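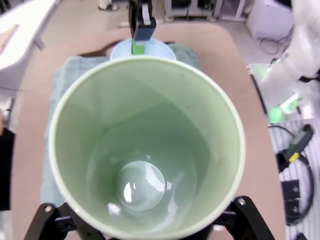
Beneš wrote underneath last month's post that an open day at a gym is only ever a sales pitch with free squash, and would I please go to one and report back properly. Well, I went! The new Jirgate studio opened its doors one morning in October, and I had my trainers on before I'd finished my toast.

It's up on the Trirngate side of town, 16 minutes from the station if you walk briskly (I did, and counted it as my warm-up). The main floor is 2,660 square feet, which sounds enormous until more than 80 people turn up wanting a go on the rowers. I queued, chatted to everybody near me, and finally got my turn.
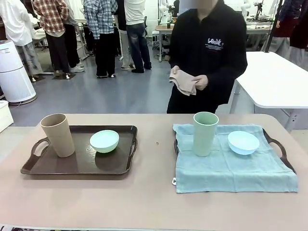
Anna Mevari
Fitness and Days Out Writer

After the rowing came a taster of the spin class, and oh my goodness, my legs. The full session lasts 65 minutes but we were let off with a short one, all hills, with some very loud disco that I'd happily have back on at home. Then a stretch class upstairs, much gentler, where I very nearly nodded off during the last bit.

So, was it a sales pitch? A little, yes. There was a joining form by the door and I was offered it twice, both times very nicely. I haven't signed anything yet, but I've booked another spin class and I'm going to try the early circuits too, if I can get myself out of bed for them.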